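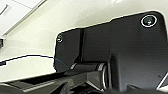
Home | Guides | Interviews | Opinion | Contact

The Rulebook That Fits in a Drawer

Last updated: May

The handling rules at Trandico began as a single sheet taped inside a kitchen drawer. They now run to 24 pages, and the woman who edits them would like it known that she fought for fewer.

"People hear 'standards' and they picture a standard," she says. "Ours was a list of things we'd broken."

She asked to go by her job, which is practice lead, on the grounds that her colleagues already know whose fault the document is. Trandico writes working rules for small teams that put robot arms in homes and homelike rooms, and its best-known customer, a shop called Plirov, follows them closely enough to complain about them by page number.

I ask what the first rule is. She sighs. "Cables."

The cable section is four pages long. A slack cable has to be checked with the gripper open, closed, and turned as far as it will turn in both directions. Most teams check it once, with the arm parked and looking its best. "A parked arm is like a child in a school photo," she says. "It tells you very little about Sunday."

Next come screws, which get a mark after tightening, and a second look at the end of the shift. Plirov objected to the second look. It was told to keep doing it, and has logged 737 of them so far, two of which found anything. She considers this an excellent result. Plirov considers it 735 wasted walks across the room.

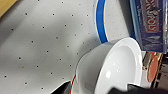 Dishes have their own chapter, and it is where the arguments are. An early draft said the work surface must be cleared of everything except the object to be handled. She struck that out herself after a visit to a team in Cáceres.

"They had the tidiest counter in Spain. One bowl, in the middle, like a museum. Then they took the thing to somebody's real kitchen and it had no idea what to do about a second bowl."

So the rule now asks for ordinary clutter, with limits. Dishes may touch or overlap. Boxes may lean. Glass stays out until the grip force has been tested on something you don't mind losing, and knives stay out, period. Anyone within reach of the arm has to know where the stop button is and be able to hit it without putting down a coffee. That last clause was added by request.

"Whose request?"

"The coffee's."

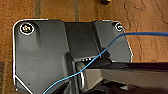

She is less cheerful about inspection. The rules call for a close look at the gripper before each session: housing, fingers, fasteners, anything that moves near a cable. It takes nearly 2 minutes, and she has met many people who can do it in four seconds.

A rival checklist, Brundar, solves this by asking for a signature on every line. She has read it. "You get lovely signatures," she says.

Her own version asks the operator to write down one thing they noticed, however dull. The file holds 1057 such notes. A good many say "dusty." One says "fine, again, as it was this morning," which she has underlined with some affection.

The next edition is due when the clutter chapter is settled. Plirov wants a limit on how many boxes may lean. She wants to know who is going to measure the angle.

Related items
Grip Force for People Who Hate Math
Who Gets to Press Stop?
A Short History of the Cable Tie
Brundar, Line by Line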